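Suchbegriff eingeben Suchen

Der Befund

Die Kommission für Unverträglichkeiten trat am 13. August 2023 zu einer außerordentlichen Sitzung zusammen. Gegenstand der Beratung war die Beschwerde der Versicherten Ebony Doolan, Aktenzeichen 1681, gegen den ablehnenden Bescheid der Kasse Allent. Frau Doolan hatte im April angezeigt, dass sie seit dem Verzehr einer Birne keine Lügen mehr vertrage. Der Hausarzt Peeters bescheinigte Hautrötungen, Atemnot sowie – in einem Fall – vorübergehende Taubheit auf dem linken Ohr. Die Kasse erkannte das Leiden nicht an, da es im Verzeichnis nicht geführt werde.

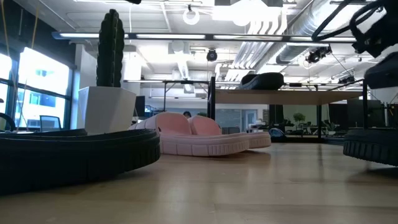
Der Vorsitzende verlas zunächst die Verfahrensordnung und wies auf die Pflicht zur wahrheitsgemäßen Aussage hin. Frau Doolan nickte und bat um ein Glas Wasser. Sodann wurde die erste Probe vorgenommen. Auf dem hellen Holztisch standen hellrosa Pantoletten mit dicker, seitlich gerillter Sohle, daneben schwarze Sandalen. Der Vertreter der Kasse erklärte zu Protokoll, sämtliche Schuhe seien schwarz. Am Hals der Beschwerdeführerin zeigte sich binnen 30 Sekunden eine deutliche Rötung. Er berichtigte seine Angabe, und die Rötung ging zurück.

Die Kommission beschloss, die Prüfung auf Aussagen allgemeiner Art auszudehnen. Der Vertreter der Kasse führte aus, das Wohl der Versicherten stehe für sein Haus stets an erster Stelle. Frau Doolan musste die Sitzung für vier Minuten verlassen. Ein Antrag, diesen Satz aus dem Protokoll zu streichen, wurde zurückgezogen.

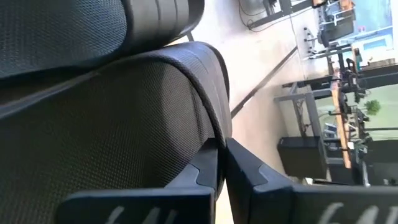

Bürostühle mit dunkelgrauem Netzrücken.

Nach der Unterbrechung nahm Doktor Peeters Stellung. Er empfehle das Präparat Cerkis, allerdings verlören die Patienten unter der Behandlung jedes Gehör für Zwischentöne. Auf Nachfrage räumte er ein, er habe das Mittel selbst eingenommen und seitdem mit seiner Schwester nicht mehr gesprochen. Frau Doolan lehnte die Behandlung ab. Sie beantrage lediglich die Erstattung von 100 Euro für Salbe und eine Kur in Drokside, wo wenig geredet werde.

Dem Antrag wurde stattgegeben. Der Vorsitzende dankte den Beteiligten und bezeichnete die Zusammenarbeit als angenehm. Frau Doolan kratzte sich am Handgelenk und unterschrieb.

Kontakt | © Alle Rechte vorbehalten | Nach oben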